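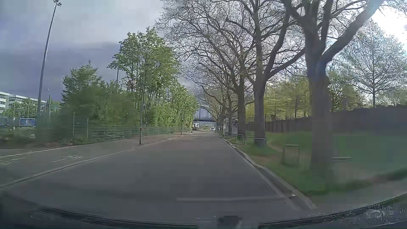
图7-1 城市道路,左侧设有自行车道和人行道

第七章 城市居民的日常出行

学习目标

学完本章后,应能够:
说明出行、行程与出行链三个概念的区别;
解释出行需求的派生性质,并指出其主要例外;
根据出行日志计算出行率、方式分担率和平均出行时间;
评价土地利用、家庭结构与收入对出行行为的影响;
读懂起讫点矩阵,并指出其中常见的误差来源。

关键术语

派生需求 出行链 起讫点矩阵 方式分担率 出行时间预算 可达性 潮汐流 被抑制的出行

导言

前一章讨论了城市土地价格的空间分布,并说明了地租梯度与建筑密度之间的关系。该章的模型假定,所有居民每日往返于住所与市中心之间,且通勤成本仅取决于距离。这一假定便于推导,与居民的实际生活却相去甚远。居民除上班以外,还要接送子女、购买食品、看病、探望亲属;许多人并不在市中心工作,还有相当一部分人根本没有固定的工作地点。本章放宽上述假定,转而考察居民在一天之内如何安排自己的移动。

出行研究在城市地理学中占有特殊地位。一方面,它与交通工程共享同一套调查数据和统计方法;另一方面,它所提出的问题往往属于社会科学的范围,例如家务由谁承担,哪些人因为到达不了某处而放弃了某项活动。读者在学习本章时,应同时留意这两个方面。交通流理论与信号配时不属于本章内容,有兴趣的读者可参阅书末所列参考文献。

本章以梅库勒姆市(Merkurham)为贯穿各节的案例。该市沿河发展,老城位于北岸,南岸的贾贝尔区(Jaber)以住宅为主,东侧的普罗洛塔赫(Prolotach)原为独立集镇,后并入市区。三个地区在人口密度、就业结构和公共交通供给方面差异明显,便于比较。案例资料取自该市的居民出行日志调查,调查由特克尔研究所(Turkell)承担,共回收有效家庭日志451份。原始表格经过简化,数字可直接用于课后练习。
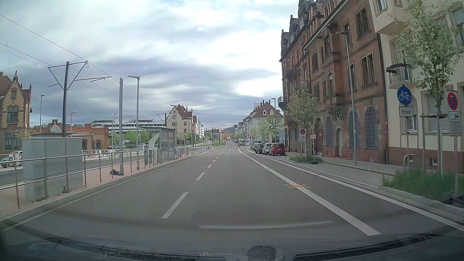 Lina Geagea

7.1 出行的定义

日常用语中的“出门”含义宽泛,统计上必须加以限定。本书将一次出行定义为:个人为某一目的,从一个地点到另一个地点的单向移动。按照这一定义,早晨由家到单位为一次出行,傍晚由单位返家为另一次出行。若在返家途中前往商店,则返程应记为2次出行:由单位到商店,由商店到家。

一次出行可能使用多种交通方式。居民步行至车站,乘车,再步行至单位,三段移动服务于同一目的,应合并计为一次出行,其中的每一段称为行程。区分出行与行程十分必要。若以行程为单位统计,步行所占比重将显著提高;若以出行为单位并仅记录主要方式,接驳步行便会在结果中消失。引用不同城市的调查结果时,应首先核对其统计单位。

各国调查在细节上并不一致。有的规定步行时间低于某一下限者不予记录,有的不记录儿童的出行,有的将遛狗、散步等起讫点相同的活动排除在外。此类规定看似琐细,对结果的影响却可能超过两次调查之间的真实变化。

从住所出发、最终返回住所的一组连续出行,称为出行链。只含一个目的地的为简单链,含两个及以上目的地的为复杂链。梅库勒姆市的资料显示,在451份家庭日志中,有242份至少记录了一条复杂链。其中最常见的组合是工作与购物,其次是工作与接送子女。

复杂链对交通方式的选择有重要影响。当一名居民须在上班途中先送子女入学时,公共交通的吸引力会因换乘而下降,即便两所地点之间各有便捷的线路。因此,仅考察住所与工作地之间的通勤条件,往往会高估居民改乘公共交通的可能性。

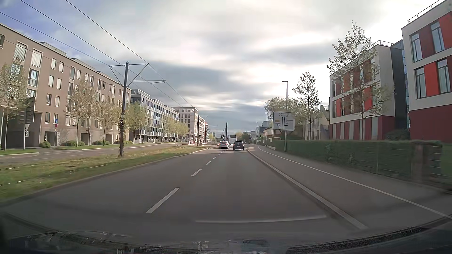

7.2 派生需求及其例外

经济学通常将出行视为派生需求。居民所需要的是目的地的活动,移动本身只是达成这一活动的代价。由此可以推出两条结论。第一,若活动可以在原地完成,出行将不再发生。第二,在目的地价值相同时,居民会选择总代价较低者。所谓总代价,除票价和燃料费外,还包括时间、体力以及对延误的担忧,通常折算为统一的货币单位,称为广义出行成本。

广义出行成本的各个组成部分并不等值。多数研究发现,乘客对候车时间的评价高于对车内时间的评价,也就是说,在站台等候的一分钟比坐在车中的一分钟更难忍受。对换乘的厌恶同样超过换乘所耗费的时间本身。规划部门在比较线路方案时,通常为候车、步行和换乘分别规定权重。

派生需求理论也有其例外。假日驾车游览、傍晚骑行和饭后散步,移动本身就是目的。另有一些通勤者表示,从单位到家的路程有助于转换心境,若将其缩短为零,他们未必满意。这类现象在总量中所占比重有限,但足以提醒研究者,不宜将全部出行时间一律视为损失。

远程办公为检验派生需求理论提供了条件。按照前述第一条结论,在家工作者的通勤出行应当消失,总出行量随之减少。实际情形较为复杂。原本附着于通勤链上的购物与接送仍须完成,于是成为单独的出行;不必每日到岗的居民还可能迁往更远的地方居住,使剩余的每次通勤变长。学生在阅读有关远程办公节约交通量的论述时,应注意作者是否计入了这两种效应。

7.3 出行时间预算

长期以来,研究者注意到一个现象:交通工具的速度不断提高,居民每日用于移动的时间却没有相应减少。节省下来的时间似乎被用于到达更远的地方。据此有人提出出行时间预算的概念,认为居民每日愿意花费在移动上的时间大体稳定。

在梅库勒姆市的调查中,有出行者每日平均出行时间为65分钟。这一平均数掩盖了地区间的差别。贾贝尔区居民的出行次数较少而单次耗时较长;老城居民出行频繁,多为短途步行。普罗洛塔赫的情况介于二者之间,但内部分化明显,靠近旧集镇中心的家庭与外围新建住宅区的家庭几乎没有共同之处。
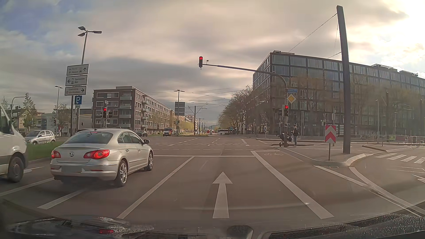
平均数还掩盖了个人之间的差别。同一家庭中,成年成员的出行时间可能相差数倍,而照料责任较重的一方,往往把时间花费在距离短、目的多、时刻受限的出行上。幼儿园的接送时间不可推迟,诊所的预约不可随意更改,这些固定时刻将一天划分为若干区段,其余活动只能安排在区段之内。时间地理学以棱柱图表示这种约束,其绘制方法见7.5节。

对时间预算稳定性的解释,学界尚无一致意见。一种看法强调生理和心理上的限度,另一种看法认为稳定只是大样本平均的结果,个人层面并无此种规律。两种看法在政策上含义不同。若预算确实稳定,则提高道路速度主要带来城市范围的扩展,居民的空闲时间不会因此增加;若预算并不稳定,则节省时间的效益可以成立,现行的项目评估方法也就有了依据。

还应注意未曾发生的出行。日志调查只能记录已经实现的移动,对于因费用过高、无车可乘或身体不便而放弃的活动,表格中不留任何痕迹。出行率较低的群体可能需求本来就少,也可能需求受到抑制,单凭出行次数无法区分。为此,调查表末尾增设了一组补充问题,请受访者列出前一周想去而未能去的地点及其原因。对这组资料的整理方法,将在下一节结合贾贝尔区老年居民的日志加以说明。

思考题

一、一名居民早晨送子女入学后上班,中午步行外出就餐并返回单位,傍晚直接回家。试列出其全部出行,并判断该日包含几条出行链。

二、某市两次调查所得的步行分担率相差悬殊。在断定居民行为发生变化之前,应核对哪些统计规定?

三、记录本人一个工作日的出行,分别按出行和行程计算各种交通方式所占比重,并说明两组结果的差异。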